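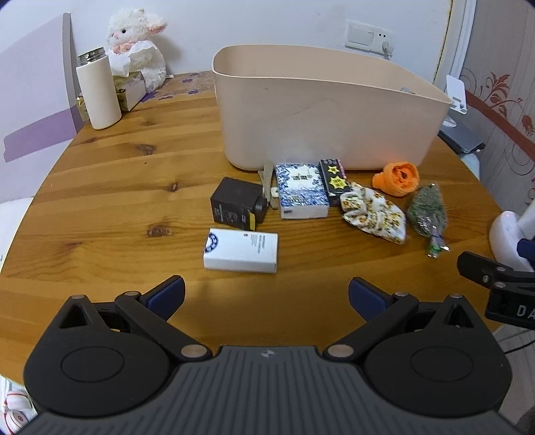

Renata Kalinowski wondered whether we were trying to fit too much into the catechumen classes, and asked that the minutes open with her remark, as it shaped most of what followed. She said that when she was received she remembered very little of what she had been taught about the councils, and a great deal about being shown how to stand through Vigil without locking her knees. People come to us from all sorts of churches, she went on, and many of them have read more than we have. They don't always know how to keep a fast in a house where nobody else is keeping it, and that is where she would like us to start.

Minutes of the Adult Instruction Meeting
2019-06-01
Held in the parish library after Vespers

We began with "O Heavenly King" and a prayer for those who will be received this year. Father was in the chair. Cyprian Szulc took these notes and begs your patience with their length, as he has never learned to leave out the interesting parts.

The minutes of the May meeting were read. One correction was made: the talk on the Jesus Prayer was given by Deacon and not by Father, who said he would have been glad to take the credit. With that change they were accepted.

1. The shape of the classes

Renata's remark was talked over at some length and very kindly. The present course has 30 sessions, running from the Sunday after the Elevation of the Cross until shortly before Holy Week. It was drawn up when most of our inquirers came from one background and had much the same questions. That is no longer so. We now have former Baptists, two people raised Lutheran, a couple who come from no church at all, and a gentleman from Stodora who was Presbyterian for most of his life and still brings his own marked-up Bible, to the benefit of everyone who sits near him.

Father said he didn't want to lose the teaching on the councils. In his experience it is often the very thing that people come back to ask about years later, when a relative challenges them at dinner. But he agreed that it comes too early. We have been asking people to tell apart two natures and two wills before they know when to cross themselves.

After more discussion, and a second pot of tea, we agreed to try the following. The first part of the course will follow the life of the Church as people meet it: the Sunday Liturgy, prayers at home, fasting, confession, and the saints. Doctrine will be brought in as each of these calls for it, so that the Seventh Council, for instance, will be taught along with the icons and not as a date on a list. The longer historical talks move to after Christmas. Cyprian will write out a new order of sessions and send it round.

There was one worry, raised gently, that people who come to us by way of reading will feel they are being held back. Father will go on meeting with them one at a time, and he reminded us that a person may read as much as he likes at home.

2. Sponsors

We spoke about sponsors next - a matter that has been put off twice, so it was good to get to it. At present a sponsor is often found in the last few weeks, sometimes from among people who hardly know the catechumen. Renata would like to see sponsors named by the start of the Nativity Fast, so that the two can keep at least one whole fast together. This was warmly received.

It was asked whether a sponsor must be the same age or have the same kind of background. Father said no to both, and added that his own sponsor was a retired baker from Brzozowska who had very little to say about theology and never once missed Matins. We agreed that sponsors should be invited to the first class and to any others they care to attend.

Nothing was settled on whether there should be a written guide for sponsors. Some of us felt it would help, and others feared it would frighten good people off. It will come up again next time.

3. Books

The library now holds 278 books, all of them entered in the new catalog, and thanks were given for the many evenings that took. Of these, 51 are out on loan, and a few have been out long enough that we might fairly call them gifts. A kind word will be put in the bulletin asking for their return.

A sum of 400 dollars has been given in memory of a parishioner's mother for the purchase of books. We agreed that it should go to plain, readable titles for beginners, with several copies of each, plus some lives of the saints suitable for reading aloud to children. Father asked for one good psalter in large print, and there was no argument about that at all.

4. The visit from Kidance

Our sister parish in Kidance has asked whether its catechumens might join ours for a day of talks and prayer. They have only three at the moment and feel a little alone. Everyone was in favor. We'll hold it here, with the Hours sung beforehand and a Lenten meal if the date falls in a fast. Renata will write to them, and she would be glad of help from anyone who can offer a bed for the night, as the drive is a long one for the older folks.

The mission at Jutero should be invited as well, if they have anyone preparing.

5. Other matters

Several people have asked for a short talk on what to say to family members who are hurt by a conversion. Father thinks this should be an open evening, with those family members made welcome, and not a class. He would like to hear from anyone who has been through it, on either side.

The next meeting will be after Vespers again, in the library, with the new order of sessions as the first item. We closed with "It Is Truly Meet," and those who could stay helped Father carry the chairs back to the hall.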